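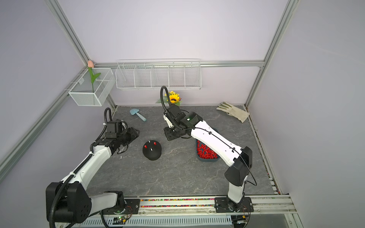 Household Manipulation Group, Tannous Lab

Figure 1. The garden bench task, with the two arms, the tray of red pellets, the toy trowel and the work gloves.

4. Can it do the potting shed yet?

I get asked this a lot, mostly by people who have a shed and don't like tidying it. So for the last round of trials I picked chores you'd do on a garden bench on a slow afternoon: scoop something out of a tray, put the trowel back, fold the gloves together, move a flower from one holder to another. Little kids can do most of these (badly, but they can do them!), and that seemed like a fair bar to set.

We ran 794 trials on the Vileo setup between January and the spring, and 131 of those were scooping. I'll start there, as it's the chore I had the highest hopes for. The red pellets in the tray (Figure 1) stand in for seed or fertilizer, and they're kinder than either one. Even so, the policy we trained with Plinura tended to dig too deep, hit the bottom of the tray and stall. When it went in shallow it came up with a few pellets and carried on as if the job were done. I counted a scoop as good only if the pellets ended up where they were supposed to go, and I know other groups are more generous than that.

The gloves were worse. I really wanted the gloves to work! A glove has no fixed shape, and a pair of them makes a lump that looks different every time you set it down. The gripper would pinch one cuff, lift, and drag the second glove along for half the trip. Switching to the Erken planner for the approach helped with getting hold of the fabric and did very little for what came after. I don't have a fix for this and I'm a bit wary of papers that say they do.

Stiff things went much better. The trowel is light plastic with a decent handle, and once we let the two arms take turns, instead of both reaching in, we stopped losing runs to near collisions. For the flower moves I used artificial stems only, so please don't read anything into those results about real ones, which bend and bruise.

One note on timing. I stopped any run at 100 seconds, which sounds stingy until you've sat through a few hundred of them. Letting the scooping runs go longer rescued just 2 that I'd otherwise have marked as failures. The rest had settled into the same motion over and over, and I've left them in the totals as failures in the tables in Section 5.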